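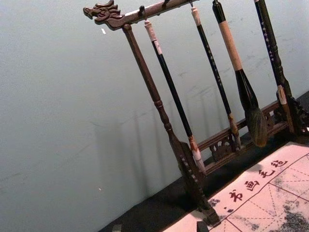 3. Setting up your first listing on Resell

Home Guides Sellers Shipping Help
2 min read

I've put 200 things up on Resell by now, so these are the steps I follow myself – change the order if you like, but please don't skip step 3!

1. Open the seller page and tap New Listing. Pick a category before you type anything (changing it later wipes your title).

2. Write the title the way a buyer would search. Material first, then the thing, then the size. You get 1,000 characters for the description and you won't need them all.

3. Set your shipping weight with the box and padding included. I once forgot the padding on a Havia lamp and paid the difference myself.

Caution: once a buyer has paid, the weight is locked.

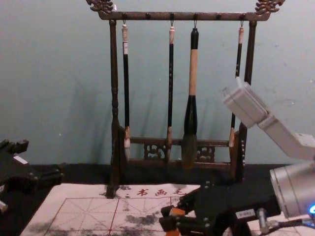

4. Choose your price type. Fixed is fine for everyday stuff, and I use Offers for anything I can't find a match for. Put the fiddly bits in the description too, so people know what they're bidding on. With a brush rack, say, I'd mention the carved ends of the crossbar and the little metal hooks, and say whether the four brushes go with it. Fuseini Odoi talked me into Offers last November and I've stuck with it.

5. Tap Preview, read it on your phone, then tap Publish.

Note: new listings can take 2 hours to show up in search. Mine usually pop up sooner – but don't post the same thing twice while you wait.

Questions? Write to Yayra Ankrah at the Kasberg sellers' desk | © Kasberg Guides | Back to top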